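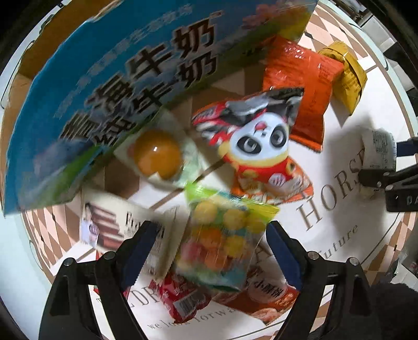 The Inheritance

When Cuypers the grocer died, the town of Gramcombe discovered he had left his shop to Stanisława Makowska, who had complained about it every morning for over 60 years.

The will was one page long. "Since she knows what's wrong with it," it said.

Stanisława put on her good coat and walked down to take possession. The bell was too loud, as she had told him. The flour was on the top shelf, where only Merner the postman could reach it, and Merner didn't bake.

She moved the flour. She moved the tea. She threw out a jar of pickled walnuts that had been priced at 404 since the old money. By noon there was a line of people at the counter, all wanting to know where the tea had gone.

"It's where it should be," she said.

"Cuypers had it by the door," said Merner.

"Cuypers was a fool."

In the back room she opened the snacks he used to order from abroad and never could sell. She ate a packet standing up. It was very good, and this annoyed her for the rest of the afternoon.

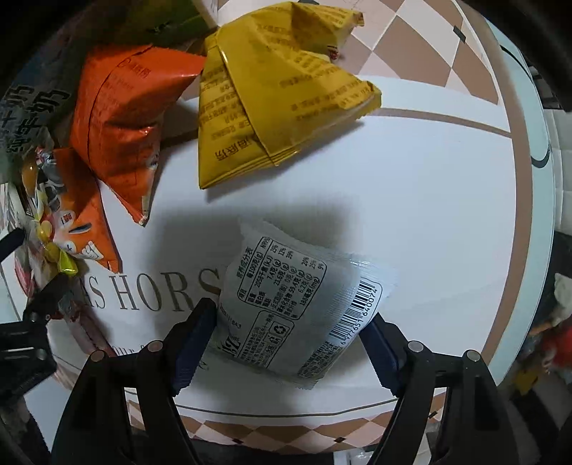
Nutrition facts, for those who read them.

In September a man drove over from Gandholm and offered her 700 a month to rent the place. He had ideas. He wanted to put the flour back on the top shelf, for the look of it.

She showed him the door. The bell rang behind him, and she stood listening until it stopped.

The next morning she moved the tea back. Merner came in at 2 minutes past eight and told her the light was bad.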